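Speaker notes, Skivalik two-arm kit, July 9, 2020

Good morning, everyone, and thank you for coming out so early. (Wait for the stragglers, Declan has the door.) I'm Malathi, and I look after the Skivalik at Fontana, so please forgive me if I go on a bit, I'm awfully fond of it!

Start with what's in the box. You get 2 arms, the mounting plates, the cables and a printed guide of 24 pages, and Geert would like me to mention that he wrote every one of them. 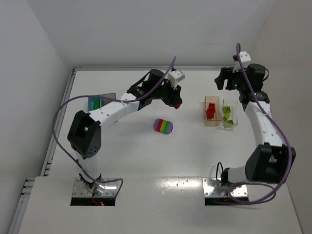
Can you buy just one arm to begin with?
We only sell them as a pair at the moment, though Bit-na is pricing a single for September.

Linger on the cables for a minute. They're purple, running loosely from base to gripper, and folks always ask about the colour. My neighbour has asked twice.

Then the small things on the table, the striped cylinder lying on its side and the little see-through containers. Say plainly that those aren't included.

Price sheets are with Nigel at the back. Pause for water, then over to Pledon.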